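Search this site
Enter keywords
Go

Season two of "Larnano" starts filming in Ustberg

June
By the entertainment desk

The family drama "Larnano" will return for a second season, the production company Hernex has confirmed. Filming started this month in Ustberg, the same town where the first season was made, and it will continue for 84 days.

The new season has eight episodes, two more than the first one. The story begins one winter later, when the older sister comes home to sell the house and finds that her brother has rented out the upper floor. Most of the main cast is coming back. The role of the uncle was played by a guest actor last year and is now a regular part.

Hernex held open auditions in the spring for the smaller roles. The company received 206 applications and chose 32 people, many of them from the local theater in Maeng. For most of them it is the first work on television.

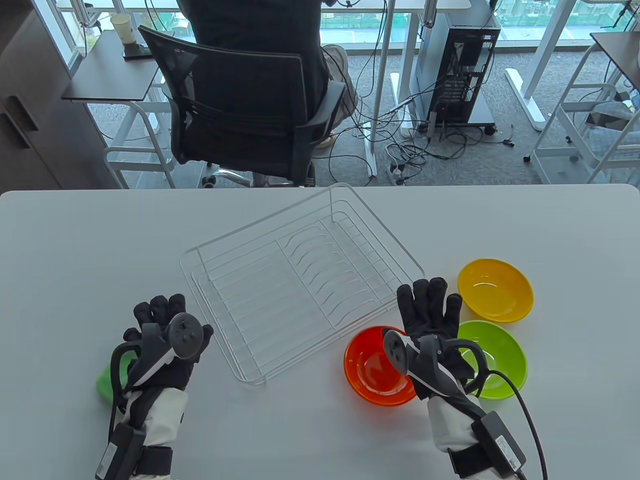 The kitchen scenes, which viewers of the first season liked very much, will again be filmed in a studio outside the town. The street scenes will be done early in the morning, before 9 a.m., so that the shops can open as usual.

The first episode is planned for the winter schedule. Hernex did not say if there will be a third season.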